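第四章 取货工位的日常架设与保养

写在前面:前三章是 Aiman Halim 写的,讲开箱、供电和网络,风格比较严肃。从这一章开始换我来写,我话多,大家多担待。内容是 Folila 双臂机的取货工位怎么搭、怎么校、平时怎么伺候它。我自己从头到尾搭过好几遍,踩过的坑基本都写进来了。

本章适用于软件版本 Tamuno 3111 及以后的版本。还在用老版本的,先回第三章升级,菜单位置不一样,照着这一章点会找不到东西。

4.1 动手之前

先把急停按钮放到手边。我说的手边就是字面意思,不用站起来、不用转身就能拍到。我习惯夹在桌沿右侧,你是左撇子就夹左边。

需要准备的东西:

内六角扳手一套(3、4、5 毫米这三把用得最多)
水平尺一把,短的就行
无绒布和异丙醇
扎带,尼龙搭扣的那种,别用一次性的
一个购物篮,塑料的,带提手
几样练手的水果,真的假的都可以
随机附带的校准板

关于水果多说两句。我个人更喜欢用真的,表皮有花纹、颜色不均匀,识别上更接近实际情况。缺点是放久了会软,手指一捏一个坑,然后汁水流进指缝里,你就得去看 4.6 节了。苹果耐放,梨要勤换。

注意:整章操作都要求机器周围没有旁人。调试的时候同事特别爱凑过来看热闹,请他们站远一点看。

4.2 货架的摆放

1. 选架子。我们一直用白色的方格架,哑光表面。亮光漆面的架子我试过,灯一照反光一大片,深度相机直接在那一块瞎掉。

2. 把架子组装好,螺丝全部拧紧,然后用手推一推上沿。能晃的话,先处理晃的问题,后面的步骤都不要做。手指碰到隔板时架子动一下,位置就全偏了。

3. 架子靠墙放,用随架附的固定件拉到墙上。

4. 用水平尺量每一层隔板。前后方向尤其要看,稍微往外倾,圆的东西就会自己滚出来。我第一次搭的时候没量,苹果滚下来三回,我还以为是手的问题,把抓取参数改得面目全非。

5. 把机器推到架子前面。底盘前缘到架子前沿的距离设成 400 毫米,这是出厂姿态库默认的距离。想改也可以,改完要重新生成姿态库,见第七章。

6. 锁住底盘脚轮。锁完推一下,确认真的锁住了。

提示:木纹地板、瓷砖、环氧地坪都能用,地毯不行。脚轮陷在地毯里,机器伸手的时候会有一点点前倾,看不出来,但指尖那头偏得厉害。

4.3 走线

这一节很多人想跳过去,别跳。Sutrisno Pattinasarany 负责售后,我问过他收到最多的报修是什么,他眼皮都没抬:线。

1. 手腕附近的接头插到底,听到咔的一声再松手。有锁紧环的拧到手指拧不动为止,不要上钳子。

2. 线从接头出来以后,先留一个弯,再顺着前臂外侧往下走。弯要圆润,不能折。

3. 在前臂下段用搭扣固定一道。搭扣和接头之间的线要松,手腕转到极限时线也不能绷直。

4. 进入示教模式,用手拖着前臂,把每个关节都慢慢转到两头。眼睛一直盯着线看。哪里绷了、哪里蹭到架子了,记下来,回去调搭扣的位置。

5. 左右两臂都要做。两边的线长出厂时一样,但走法是镜像的,别照抄。

注意:插拔任何接头之前必须断电,等状态灯完全灭掉再动手。灯灭之前里面还有电。

4.4 让左手拿住篮子

篮子这一步比想象中麻烦。人提篮子是不用想的,机器要把提手夹在手指和掌心之间,还得让篮口朝着一个方便往里放东西的角度,并且在右臂干活的时候一直保持不动。

1. 在主界面点“左手”,选“张开”。

2. 把篮子的提手竖起来,送到掌心前面。你的手捏着篮筐的边,别捏提手。

3. 点“慢速合拢”。手指会一根一根弯过来。看到提手贴住掌心以后,你的手就可以撤了。

4. 点“保持”,然后轻轻往下拽一下篮子。不滑就行,别使大劲。

5. 把左臂移到“持篮”姿态。篮子应该在架子下半部分的前方,空着,篮口略微朝向机器这一侧,这样头部相机能看到篮子里面。

6. 在相机画面里检查:篮子没有挡住你打算取货的那几格。下面的格子被遮住一部分没关系,只要当天不从那里取东西。 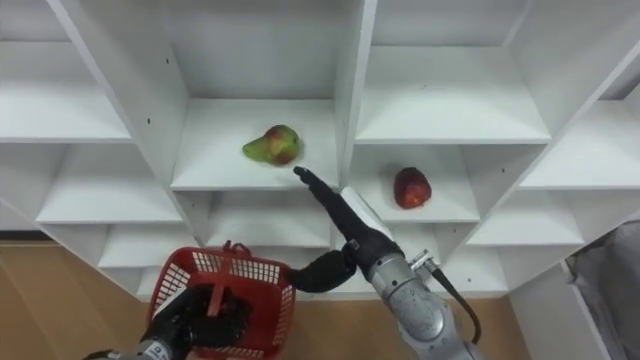 7. 让左臂保持这个姿态五分钟,期间不要碰它。五分钟后看关节温度,界面左上角有一排数字,全是绿的就可以继续。出现黄色说明篮子太重或者肘部抬得太高,把肘放低一些再试。

我喜欢颜色鲜艳的篮子,在白架子前面特别好认,分割的时候边界干干净净。网格状的篮壁也没问题,不过要在“容器”菜单里把“镂空”勾上。不勾的话,系统会透过小洞看到后面的东西,以为篮子里已经装满了,然后右手死活不肯往里放。我为这事折腾过一个下午!后来是 Izzati Menon 路过,伸手点了一下那个勾,就走了。

4.5 校准右手的指尖

持篮姿态稳定以后,再来校右手。顺序不要反,因为左臂提着东西的时候,身体会有一点点形变,空手校出来的数值到真正干活时会差一截。

1. 先用校准板做一次粗校。把板子立在正中间那一格,点“校准”里的“粗校”,等它自己跑完。

2. 取走校准板,在同一格放一个梨,横着放,靠里一点。旁边的格子放一个苹果,放在隔板中部。两样东西高低不同最好,这样竖直方向的误差也能暴露出来。

3. 点“指向测试”。右手会伸出食指,慢慢靠近隔板前沿,停在离目标不远的地方。这个动作不会碰到任何东西,碰到了就马上拍急停。

4. 看指尖停的位置。界面上有个十字,指尖和十字重合就算过关。偏了的话,用方向键一格一格挪,每挪一下等它停稳再看。

5. 对另一个目标重复一遍。

6. 两边都对上了,点“保存”,文件名里写上日期和你的名字缩写。不要用默认名字!默认名字下次会被覆盖,而且不提示。

提示:其余手指在指向测试时会收起来,收到哪里由手型文件决定。如果你发现收起来的手指老是蹭到篮子,把左臂往外挪一点,比改手型文件省事得多。

关于隔板之间的竖板:右手从一格换到另一格时,必须先退出来,再横移,再伸进去。默认路径就是这么走的。有人嫌慢,把“退出距离”改小了,结果手腕那一侧的垫片刮在竖板上,刮出一道印子。垫片是易损件,料号 Jungate 187,备货充足,可是换起来要拆四颗小螺丝,掉进架子缝里你会很想哭。

4.6 清洁和保养

每天收工以后:

1. 把篮子取下来。点“左手”里的“慢速张开”,另一只手在下面托着。

2. 用干的无绒布擦一遍手指,指节缝里也要擦到。

3. 指尖沾了果汁的话,布上倒一点异丙醇再擦。绝对不要直接往手上喷,液体会顺着关节往里走。

4. 擦货架的隔板,尤其是前沿。

每周:

1. 检查手腕接头有没有松。

2. 检查线的外皮,特别是弯的那一段。用手指捋一遍,比眼睛看靠谱,起皮和硬块一摸就知道。

3. 打开“日志”,看有没有代码 1923。它表示某根手指的电流持续偏高,通常是指节里进了东西。偶尔一条不用管,连着出现就要拆指套清理,步骤见附录二。

4. 重新跑一次指向测试。只看,不改。偏得不多就留着,下周再看;老是动校准值,最后连你自己都不知道基准在哪。

每年大保养我们固定放在二月,那时候活少。大保养需要 Wuleditz 的授权工程师到场,自己拆肩关节会失去保修,这条真的没有商量余地。

4.7 常见毛病

指尖总是偏高,左右却是准的
先看架子前后是不是水平,再看脚轮锁没锁。这两样都没问题,再去重做 4.5。

篮子慢慢往下坠
提手没贴住掌心,只挂在指尖上了。放下来重新抓,合拢之前把提手往里多送一点。

右手伸到一半停住不动,没有报错
多半是规划器觉得会撞到篮子。把左臂放低,或者往外挪。再不行,检查“容器”里的尺寸有没有填对,Ladan Hashemi 有次把毫米填成了厘米,机器以为自己提着一个浴缸。

梨能认出来,苹果认不出来
看灯光。深红色的东西在阴影里很容易糊成一团黑,加一盏漫射灯,从上方偏前的位置打下来。不要从正前方打,机器自己的影子会落在架子上。

手指合拢时有咔哒声
停机,断电,看指节里有没有异物。没有异物还响,就不要再用那只手了,联系售后。

线蹭到旁边的沙发或者椅子
把家具搬走。我知道这听起来像废话,但真有人问过我能不能在软件里设一个“避开沙发”。能设,在第九章,可搬一下只要十秒钟。

4.8 换班交接时要写什么

一台机器几个人轮着用,最怕谁改了什么又不说。Tirta Sutanto 在机柜门上挂了个本子,我觉得比任何软件都好使,建议你们也挂一个。每次交接写这几样:

用的哪个校准文件
左手持篮姿态有没有动过
日志里有没有没处理的代码
换过什么零件,旧零件放在哪

字写清楚点,拜托了。

本章最后修订:20/11/2019。下一章讲怎么录制连续取放的动作,会用到你刚才保存的校准文件,先别删。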